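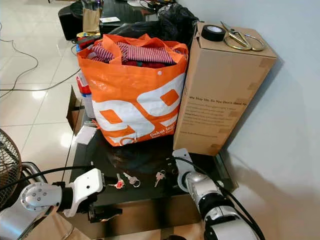 Fig. 1. Orange woven shopping bag packed with folded clothing, next to a cardboard box.

Home | Projects | Reports | Class Notes | Contact

Where Do Used Clothes Go in Jirkmont?
Student project report by Nouhaila Abdelaziz and Hazem El Idrissi
Supervised by Iman El Ouafi
6/19/20

1. Why we picked this topic

Both of our families clear out closets at the start of summer. The clothes get put in a bag and somebody drives them somewhere. We wanted to find out what choices people in Jirkmont make when they get rid of clothes, and whether they know what happens next.

We left out shoes, bedding and baby gear. Shoes go through a different drop-off in our town and would have needed their own questions.

2. How we did it

We wrote a short survey and gave it to 18 households on Shehata Street and the two streets behind it. Most answered by phone or email. We asked each household how often they clear out clothes, where they take them, what they throw in the trash, and what would make them change their habits.

We also spoke with Magdy Gaber, who runs the sorting room at the Korkitz thrift store. He answered our questions over two phone calls. We had planned to visit the store but it was closed to the public for most of the time we were working on this.

3. What households told us

The thrift store was the most common answer. Passing clothes to a relative came next, and after that the drop-off bin behind the Rinholm grocery. Only 3 households said they had sold anything, all of them online, and all of them said it took more time than they liked.

Torn or stained clothes were a different story. 10 of the households put them straight in the trash. The others cut them up for rags or put them in with the donations and hoped for the best. One person told us she felt bad about the second option but did it anyway.

Very few people sorted before donating. They filled whatever bag was handy, tied it or folded the top over, and dropped it off. Several said they kept a bag going in the hall or garage for months before it was full.

4. What the sorting room told us

Mr. Gaber said the thrift store took in 3000 pounds of clothing last June. Clothes that are clean and in good shape go on the racks. Clothes that do not sell go to a textile buyer by weight. The buyer also takes torn cotton, which surprised us – we had assumed it was all thrown out.

The biggest problem he named was damp. One wet towel in a tied bag can ruin everything packed around it. He would like people to wash and fully dry clothes first and to keep torn items in a separate bag with a label.

5. Problems with our project

Our sample was small and everyone lived close together, so we can't say much about the rest of town. Question 4 was badly worded. Some people thought "throw away" included donating, and we had to call them back.

We did not manage to reach the textile buyer. Without that, we don't know where the clothes end up after they leave Jirkmont.

6. Next steps

Hazem wants to repeat the survey in the fall with the apartment buildings near the school. We also made a one-page sheet on how to sort clothes for donation, and the thrift store has agreed to put it up by the door.

Comments (3)

Iresha Samarakoon
I never knew they took torn cotton. Is that only T-shirts or jeans too?

Nouhaila Abdelaziz
Jeans too, as long as they are dry. He asked for them in a separate bag.

Magdy Gaber
Good work, you two. Please add to the sheet that we don't take hangers.

Contact the class page editor | Copyright Jirkmont student projects | Back to top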